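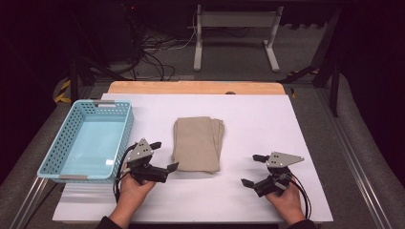 Members asked in April for a fuller account of the hand-held gripper kit that Fontana is offering to laboratories and training workshops, and this message sets out the findings of the Brellham evaluation group so far. The kit is sold as a pair of grippers, one for each hand, with mounting plates, cabling, recording software and a year of support. Our terms of reference were to establish whether it could be used by ordinary staff to record two-handed work with household textiles, and whether the price could be justified against the arrangements which members already have. The opening task in our set is a modest one: a folded beige cloth lies between the two open jaws, with an empty light blue basket to the left of it, and the operator is to place the cloth in the basket without disturbing the folds. We chose it because most members have some version of it in their own programmes, and because a soft, layered item is a fair test of finger pads.

The group's comments are given below under the headings agreed at the outset. They should be read as interim. A final recommendation will follow once the supplier has answered the points raised at the end.

Handling

The grippers are comfortable for short periods. Operators with smaller hands found the reach to the trigger greater than they would have liked, and two of them asked for a shorter handle. Fontana has confirmed that a shorter handle exists but that it is charged as an extra, and it does not appear on the standard order form. Members who intend to order should ask for it by name at the quotation stage.

The weight is acceptable for one task and becomes noticeable over a session. We settled on a rest after every 7 recordings. This was our own decision and is not in the manual, which is silent on the matter of fatigue. We have asked that it be added.

The black finger pads hold cloth well at the fold. They are less satisfactory when asked to separate one layer from those beneath it, where operators tended to pick up either nothing or the whole stack. A pad with a narrower tip was lent to us by the supplier near the end of the period and seems promising, but it was not used for long enough to report on.

Cables

The cables are the subject on which the group received most comments. Each gripper has its own, and with both hands in use the operator must be conscious of where they run. With the left gripper in particular, the bundle loops down past the hand towards the front of the board, and an object placed in that area is likely to be brushed. Our practice is now to set the basket further back and to leave the front left of the board clear. This works, though it does limit the layouts that can be recorded.

A wireless version has been mentioned by Fontana on more than one occasion. No date has been given, and we would advise members not to place an order in the expectation of it.

Work surface

The kit does not include a table. Fontana recommends a plain matt surface, and the group agrees. The white board we use was already in the workshop and has given no trouble. An earlier trial on a glossy worktop produced reflections which the software treated as movement, and those recordings had to be set aside. Any member working under strong overhead lighting should test for this before committing staff time.

Software

Installation was completed in a morning. The recording screen is clear, and an operator can be trained to use it in one short session. The review screen is less well arranged. Files are listed by time of recording only, and there is no means of marking a recording as unsuitable without deleting it. For a group which must account for its rejected material this is a real difficulty. We have kept a paper log beside the machine, which is not a permanent answer.

Of the first 100 recordings made at Brellham, 4 were lost through a fault in saving. The supplier accepted responsibility, issued a correction within the week, and the fault has not been seen again. The second 100 were saved without loss.

Calibration takes longer than the sales material suggests. It must be repeated whenever the plates are removed, and the instructions assume that a second person is present. A member with a single technician should take this into account.

Support

Enquiries sent before noon were normally answered on the same day. The replies were courteous and to the point. Telephone support is included in the first year only, and the renewal terms we were shown were a good deal less generous than the initial offer. The group's view is that these terms should be settled in writing before purchase.

Reply to the Tavunby enquiry

The message from the Tavunby workshop is quoted here with the group's answers beneath each part.

> We are considering the Fontana kit and also the older Ruda pair,
> which we could obtain second-hand at a much lower price. Has
> Brellham used both, and is the difference worth paying for?

The group has used both. The Ruda pair is sturdy and its handles are, in the opinion of most of our operators, the better shaped. Its recording software is no longer maintained, however, and we were unable to run it on a current machine without help from a colleague who knew it of old. If Tavunby has such a person on its staff, the second-hand pair may serve well enough. If not, we would advise against it, whatever the price.

> Our work is mainly with towels and small garments. We should
> like to know if the grippers mark or pull the fabric.

No marking was found on plain cotton. Some pulling was noted on a loosely knitted item, and we withdrew it from the set. Towels with a looped surface have not been tested. We would be glad to include one if Tavunby would care to send a sample of the type it uses.

> We would also be grateful to know whether the kit may be hired
> before a purchase is made, and on what terms.

It may be hired, although this is not advertised. The hire charge is set against the purchase price if an order follows within the hire period. Carriage is payable in both directions and the hirer is responsible for insurance. We suggest that Tavunby ask for the narrower pads to be included in any hire, so that they may be judged on its own materials.

> Lastly, is the equipment suitable for use by trainees?

Yes, with supervision. Our trainees learned to use the grippers quickly, and several produced steadier recordings than the permanent staff. They should not be asked to carry out calibration alone.

Points outstanding with the supplier

The following have been put to Fontana and await a reply:

Inclusion of the shorter handle on the standard order form.
A means of marking recordings as unsuitable within the software.
Guidance on rest periods in the manual.
Cable clips or a sleeve to keep the left-hand bundle away from the working area.
Written renewal terms for telephone support.

Members with experience of the kit in other kinds of work — kitchen tasks and packing have both been mentioned on this list — are invited to send their comments to the group through the list address. Comments should state which pads were fitted and which version of the software was in use.

For the Brellham evaluation group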